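The Swift Tower

The tower went up in March behind the old bus depot in Castellanos, and by the end of the first week people had stopped looking at it. It was a gray column with holes in it. The holes were for swifts.

Telma Carrasco had written against it twice in the neighborhood bulletin. She had nothing against swifts. She had grown up under the eaves of her grandmother's house with the birds going in and out over her bed, and she knew they nested in gaps in old roofs. The city had spent the past decade sealing the gaps in old roofs. Now it had paid a design studio called Tastau to build 408 new gaps on a pole.

"You're being unfair," said Abelardo Garrido, who had signed the permit. They were standing at the fence on Tue 16 March, the day of the opening, and he was holding a paper cup of sparkling wine he didn't seem to want. "They did research."

"On what?"

"On the birds."

"Did the birds ask for a tower?"

He looked into the cup. On the little stage, a woman from the studio named Ľubica Mikuš was talking about vertical neighborhoods. She had a good voice and she used the word "invitation" a lot. The cavities were lined with a material called Beltau, she said, which breathed. Telma wrote that down and put a question mark after it.

Then there was applause, and someone switched on the recorded calls. A thin screaming came out of a speaker at the top. It was meant to bring the swifts in from wherever they were, and in the middle of March where they were was Africa. Telma pointed this out to the man beside her, who moved a little farther down the fence.

The calls ran from six in the morning until ten. Fermín Gallardo, whose kitchen faced the depot, began sleeping in his daughter's room. He came to see Telma with a sheet of paper on which he had drawn his building, the tower, and a wavy line between them.

"That's the sound," he said.

"I see that."

"You could put it in the bulletin."

She didn't put it in the bulletin. She did walk over early the next morning and stand in his kitchen, and they drank coffee and listened to birds that weren't there. It was louder than she had expected. Sparrows had moved into the lower holes already. One of them was dragging a strip of plastic bag up the side of the column, dropping it, and going back down for it.

"Sparrows are something," Fermín said.

"They had the depot roof before. It's the same sparrows."

"You don't know that."

She had to admit she didn't.

In May the swifts came back to the city, on time, the way they always had. She saw them first over the market, five or six, very high. By the weekend they were low over Kakeck Street, where a row of houses had been too poor or too stubborn to fix its roofs, and they were going in under the tiles at a speed that made her flinch. She stood there most of the evening. A woman named Estela Maldonado came out with a chair and set it down next to her without asking who she was.

"They're doing our roof in the summer," Estela said. "There's a grant."

"When in the summer?"

"When the men come. You don't argue with the men."

"There'll be chicks in there."

"My ceiling leaks on my bed," said Estela. "I like them too."

Telma went home and started a third article. It began with the tower and she could hear herself enjoying it, the speaker, the wine, the word "invitation." She cut all that. What was left was a paragraph about Kakeck Street and what it would take to mend a roof and leave the last row of tiles lifted. She called a roofer and asked him. He said it was nothing, a few wooden blocks. He'd done it for a priest once. She asked why he didn't do it for everyone and he said the drawings didn't show it.

So she called Abelardo and asked who made the drawings.

There was a long pause. "It's a standard drawing," he said. "It's seventeen years old."

"Can it be changed?"

"Anything can be changed. Is this going to be about the tower?"

She looked out of her window. She couldn't see the tower from there, only the glow of the depot lights.

"Do you have anything living in it?" she said.

"Ľubica says the first year is a settling period."

"For whom?"

"Telma."

"All right. Send me the drawing." 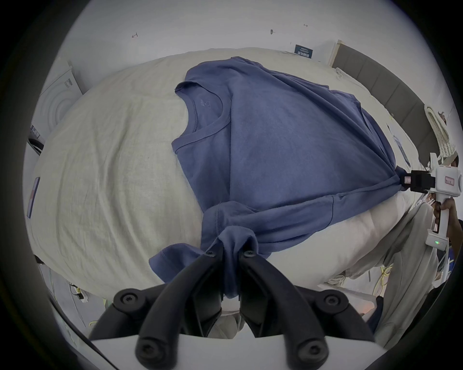 He sent it on Thursday, without a note. She spread it on the table and found the eaves, a single thick black line with no opening in it anywhere, and went to look for a pencil.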